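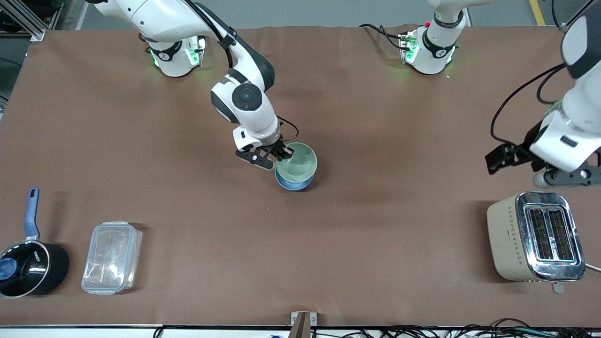

Fig. 5. Toaster, saucepan and food container on a covered tabletop.

5.2 First Use of the Toaster

CAUTION: Connect the appliance to a grounded outlet only. Do not use an extension cord.

1. Remove all packing material, including any loose pieces inside the bread slots.
2. Wipe the housing with a damp cloth. Do not immerse it.
3. Slide the crumb tray in until it clicks.
4. Unwind the full length of cord and plug it in.
5. Turn the browning dial to its highest setting and press the lever down with the slots empty.
6. Let the appliance cool for 5 minutes, then repeat step 5 once.

NOTE: A slight smell during the first two cycles is normal. Open a window if needed.

CAUTION: Keep plastic containers and paper away from the slots – the top of the housing gets hot. Never cover the appliance during use.

If the lever does not stay down, check that the plug is fully seated. The lever locks only when power is present. For error conditions, see Section 7. Spare crumb trays can be ordered from Barnimex under part number 137.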